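How a Wardrobe Holds Clothes Up
A Nelldale Home Science page for readers in Years 3 and 4

A wardrobe is a tall box with a bar inside. The bar is called a rod or a rail. Its job is to carry weight. Each garment pulls down on its hanger, the hanger pulls down on the rod, and the rod passes the load to the sides of the wardrobe.

The hook of a hanger is curved so that it can sit over a round rod. Below the hook are two sloping parts called shoulders. A garment spreads its weight along both of them. If it is pushed to one side, the hanger tilts.

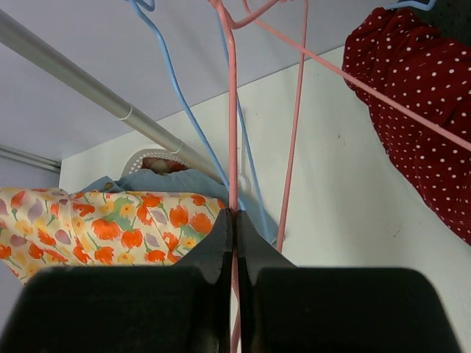 Pink and light-blue wire hangers near a metal wardrobe rod.

Wire is thin, so many wire hangers fit on a short rod. It also bends. A heavy winter coat can pull the shoulders of a wire hanger out of shape, and a thicker hanger is the better choice for it.

What happens before hanging

Clothes often wait in a basket. Many plastic baskets have holes in them. The holes let air reach the cloth, and they use up less plastic.

Cloth in a pile gets creases. A crease forms when fibres are bent and pressed for a long time. The cloth at the bottom of a pile is pressed hardest. Patterns such as dots and flowers make it easier to tell where one piece of cloth ends and the next begins.

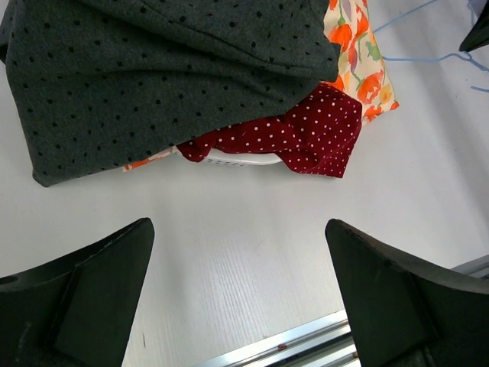 Kemeys wrote to us that sorting by thickness works better than sorting by colour, as the thick things can go on the strong hangers first. This is a sound method. It does mean handling each piece twice.

Putting a garment on a hanger

1. Lay the garment on a flat table.
2. Smooth it with your hands.
3. Slide the hanger in at the neck, one shoulder at a time.
4. Lift by the hook.

If the neck is narrow, put the hanger in from the bottom hem. Pulling a hanger through a tight neck stretches the cloth. 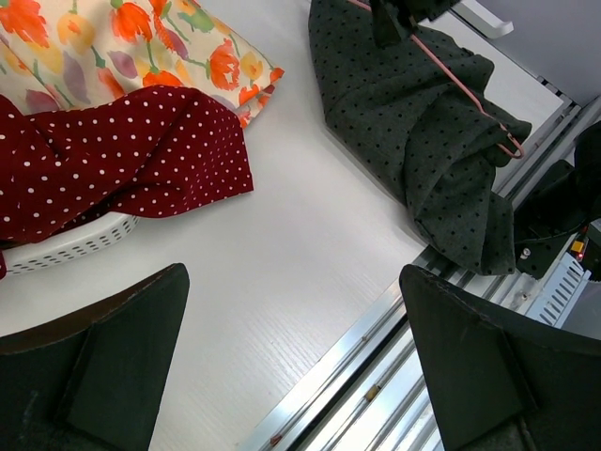 Grey dotted fabric with a pink wire hanger.

Words to know
Rod: the bar that hangers hang from.
Hem: the folded and sewn edge of a garment.
Load: the weight that something carries.

Page checked 4/13/24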